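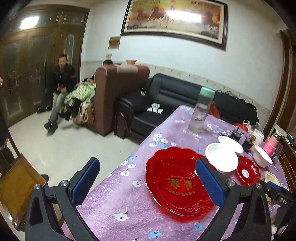
Eynon has rented out dishes for weddings and family parties in Jatoldale for eight years, and its owner says the rental itself is the easy part. The hard part is the day after, when the plates are sitting in somebody's living room among the takeout containers and the water bottles. Most of what goes out is plain white. The pieces people remember are the red ones, such as the large scalloped plate with the double-happiness character and "THE WEDDING" printed in gold, and the smaller red dish that can stand next to it on the table. Those are meant for candy, nuts and fruit, and in many homes they are the last things to be put away.

Print this article
E-mail this article

Jatoldale > Home & Family > Interviews

Mar 10, 2021

"People clear the dinner dishes the same night," the owner said. "The candy plate stays. Somebody walks by and takes a piece, and then somebody else does, and it's still there two days later with a thermos and a paper cup beside it."

She asked that her name be left out, as she has done every time the shop has been written about. Eynon is one room with a loading door on the side street. There are shelves to the ceiling on three walls and a double sink on the fourth. The red pieces have their own shelf near the door, at chest height.

She started with 42 place settings bought from a restaurant that was closing. The first red plates came a year later, after a bride's mother asked for them and was told the shop had none.

"She was nice about it, but she went somewhere else," the owner said. "So I bought some. They were out every weekend that spring."

The shop now keeps 60 of the red plates in different sizes. She buys them from a supplier called Stekine, and has stayed with it mainly for the boxes, which have cardboard dividers that can be used over and over.

Asked what goes wrong most often, she did not have to think. It is the gold printing. Customers want to bring the plates back clean and they scrub too hard.

"Warm water, a soft cloth, a little dish soap. Don't use the green side of the sponge. I'd rather get it back sticky. I have told people that on the phone and they still scrub it, because they feel bad handing over a dirty plate."

Stacking is the second problem. A scalloped edge looks as if it will nest neatly, but if the plates are turned even a little, the points of one rest on the curves of the next and the pile leans. She puts a sheet of tissue between each pair and lines up the edges by feel. She never stacks more than eight.

She also has opinions about tablecloths. Red dishes do well on almost anything, she said, and she does not push the red cloths that some families ask for. A pale cloth with small flowers, the kind people already own, is fine.

"They call me up worried that it doesn't match. It's a house. You have the cloth you have. Put the red on it and everybody knows what the party is for."

Her advice on clearing up is mostly about order. Food containers should go first, with the lids closed, into a bag that is already open. Cups and bottles go next. Bowls should be emptied and set upright before anyone tries to wipe the cloth. The rented pieces come last, when there is space to put them down on a towel. She does not like to see them carried to the kitchen sink with the pots.

She recommends leaving the furniture alone until the table is done. Things end up on the sofa and on the backs of chairs during a long visit, and collecting them early only means finding a second place to set them down.

"If there's a bowl on the armchair, leave it on the armchair for now," she said. "Nobody is sitting up straight at that point anyway. Half the family is asleep."

The shop gives customers two full days before it expects anything back. That was not always the rule. In the beginning dishes were due the next morning by ten, and she spent those mornings making phone calls to people who had been up until three. The longer period has cost her a few bookings when two weddings fell close together, but breakage went down after she changed it.

Her biggest job so far was a banquet for 600 at the Trilasex hall, out past the rail yard. The hall had its own dinnerware but wanted red dishes for the tea tables and the entry. She did not have nearly enough, and used white plates with red paper liners for the rest.

"It looked all right - not great," she said. "I wouldn't do one that big again. I like the house parties. You pick the boxes up and they make you sit down and eat something."

Business has been slow over the past year, and most of the orders she does get are for small gatherings at home. She has been using the time to go through the shelves. Plates with chips are taken out of service, though she keeps the ones where only the gold has worn. A few customers ask for those on purpose, for everyday use, and she sells them from a crate under the counter.

Pickup at Eynon is by appointment through the end of March. Deposits are returned when the boxes have been checked, normally while the customer waits.

Print this article
E-mail this article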